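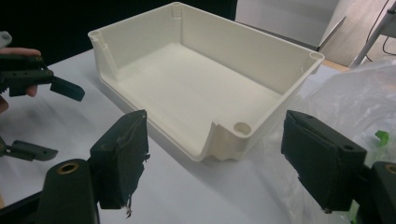
### 5.3 Failure: width drift on soft packaging

Most of the lost demonstrations in the Thongdee set trace back to one fault, and it took us too long to find. Symptoms first. Jaw width, as logged by Tistance, stops matching the real opening partway through an episode. Left unit or right unit, no clear preference. Motion tracking fine throughout, timestamps fine. Only the width goes wrong, and it goes wrong quietly — no error flag, no gap in the log.

The task is bimanual. Operator holds one Urkon gripper per hand and moves light packaged goods between a tray and a plastic bag. Rigid items gave no trouble at all. The fault showed up with film packets, where operators squeeze hard to stop the packet sliding and then let go fast.
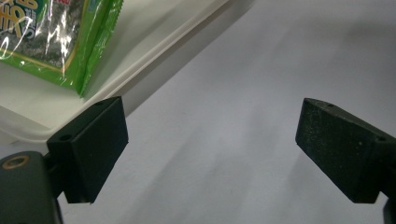 Cause, as far as we can tell: the encoder magnet sits on a press-fit collar, and under a hard squeeze the collar turns slightly on its shaft. A single squeeze is nothing. Over an episode it adds up, and after 6 mm of accumulated error the logger clips the reading at its lower limit, so a half-open jaw gets recorded as fully closed. Software then treats the clipped stretch as a valid grasp. We had assumed clipping was harmless becuase it never occured in bench tests. The bench tests used a foam block, opened and closed slowly. Wrong test.

Of the demonstrations with film packets, 63 had to be discarded. We tried to repair them with a linear correction between the start and end widths. Did not work. The slip comes in jumps, and a straight line just spreads the error over frames that were good to begin with. 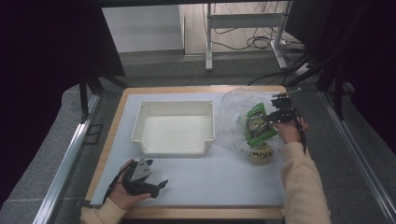
Effect downstream is worse than the data loss. An early policy trained before the fault was known, run on the Gukdale arms, learned to start lifting while the jaws were still partly open. Two packets dropped in the first session. More seriously, on one trial the arm kept driving downward with the fingers open, waiting for a width value it could not reach, and pressed into the table until Orathai Kaewmanee hit the stop. No injury, one bent finger mount. The force limit should have tripped before that and had been set too high for this task; it is now lowered, and the width signal alone can no longer hold the arm in a descent.
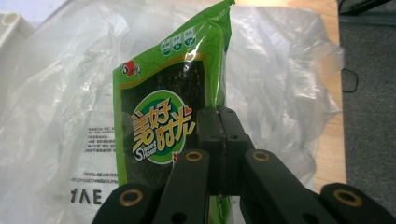
*Figure 7. Film packet held by the hand-held gripper, jaw pads against the front of the package. Plastic bag behind.*

Fix on the hardware side: collar pinned, proposed and fitted by Lamduan Wannasri. On the software side, Tistance now asks for a full close and full open at both ends of every episode and rejects it if the two zero readings disagree. Clipped values are flagged instead of passed through. Episodes re-recorded after the change show no drift we can measure, but the pin has not been through a long run yet. Wear on the pads could produce a similar offset, much smaller, and the check would not tell the two apart. Left open for now; see Section 6.1 for the inspection schedule.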